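Visit notes, Vallcombe computing center, January 18, 2025

I went to the Vallcombe open day mainly to see how the Nollwood cluster is run after its upgrade. The machine has 48 compute nodes on a single fabric and is shared by several university groups. Our own cluster is smaller and older, so I paid most attention to scheduling and cooling.

## Machine room

Access was in small groups with ear protection. The racks use rear-door heat exchangers on a closed water loop. Supply temperature is set by hand and reviewed each June. The operators log the pressure drop on every door, and a clogged filter shows up there well before node temperatures move.

Power is capped per rack at the scheduler level. A job that would exceed the cap waits in the queue with a reason code the user can read. We return a generic "resources" message for the same case, and it generates a lot of tickets.

## Scheduling talk

Ionuț Preda presented the queue setup. Jobs pass through Skokwood, an in-house submit filter that rewrites bad requests before the scheduler sees them. Typical cases are a memory request larger than any node, or one task per node with threading left off. In the test period it touched 361 jobs. The users of 5 of those asked for the change to be reversed.

Backfill depth is set to 400. Preda said higher values made the scheduler loop too slow during deadline weeks. Wall time estimates remain poor, and he has no fix for that beyond mailing users their own statistics.
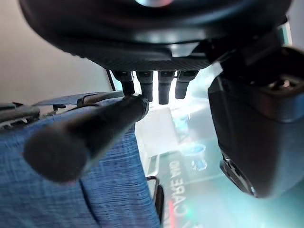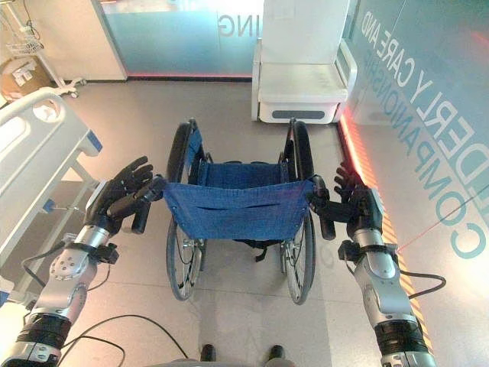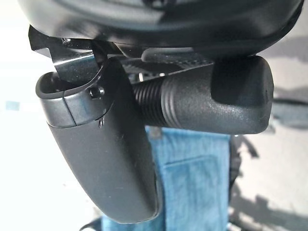
## Benchmark session

The last session compared two builds of the Hodoroagă solver, one pure MPI and one hybrid. The hybrid build scaled better past half the machine, mostly from fewer messages in the halo exchange. Below that the two were hard to tell apart. Process pinning mattered more than the compiler did. Input decks are available on request.

## To follow up

- Ask for the Skokwood rule file and check the license.
- Copy the reason codes for power-capped jobs.
- Rerun our halo test with pinning set explicitly.
- Find out which file system the scratch area uses; the slide was skipped.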